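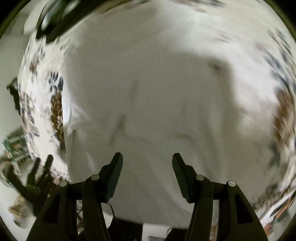 I have owned a lot of colored bedding in my life, and I'm done with it. Plain white sheets, plain white cloths, white everything that has to be washed and folded. My sister thinks I've joined a cult. Maybe! But let me make my case, and then you can go back to your navy jersey knit if you still want to.

My conversion started in August, when we moved into the apartment on Pruitt and the linen boxes came off the truck last. I'd packed them myself, so I can't blame the movers. Inside was every sheet I'd bought since college: a sage green fitted with no flat to go with it, two flats in two different blues, and a striped thing from a set I'm pretty sure belonged to an old roommate. None of it matched, and I had 3 sets' worth of fabric without being able to make up one decent bed. I sat on the floor and got weirdly mad at a pillowcase.

So I gave the lot away and bought white. Cheap white, from the clearance table at Stundley, where they had cotton flats for 10 dollars apiece. (If you've been to Stundley you know you have to dig.) They all go with each other. If one tears, the next one takes its place and the bed looks exactly the same as it did before.

People always bring up stains. Okay, yes, I drink coffee in bed, I'm not a saint. But what do you do about coffee on a sage green sheet? You dab at it and hope. With white you can soak the thing overnight in oxygen cleaner without fretting about the color. I had a friend over who was scandalized by how hard I go at my laundry, and I told her that's the entire appeal. I don't want to be gentle with a sheet. I have a job.

And then there's folding, which is where I get a little preachy. A white sheet shows you every crease, and I've come around to thinking that's good for me. You spread it out flat, you smooth your hand across, and the ridges are right there, so you know where you've gone crooked before you've folded the mistake into eight layers.

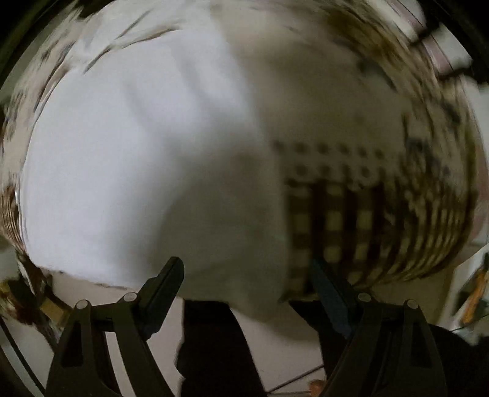 I'm not against pattern, by the way. I love a check, I love a dot, I love brown and cream together more than is probably fashionable. I just think pattern does its best work next to something plain. A checked fabric beside a big stretch of white gets to be the interesting one. Put that same check next to my old stripes and you've got a headache.

Valdis Grīnberga, who taught the sewing class I took at the Lusow center, used to make us cut our first project out of white cotton, and we all groaned because we'd come in with our fancy prints. She said a print would let us get away with murder. She was right, my first hem was a disaster and you could see it from the parking lot.

Where I'll give ground is on kids and dogs. My brother has both, and his beds are covered in a dark quilted throw that could hide a crime. Fine. But even he has started keeping white towels, and I noticed, and I was very gracious about it for maybe a minute.

Anyway, Stundley had the clearance table out again when I drove past, and I've got room for two more on the shelf if I move the beach towels.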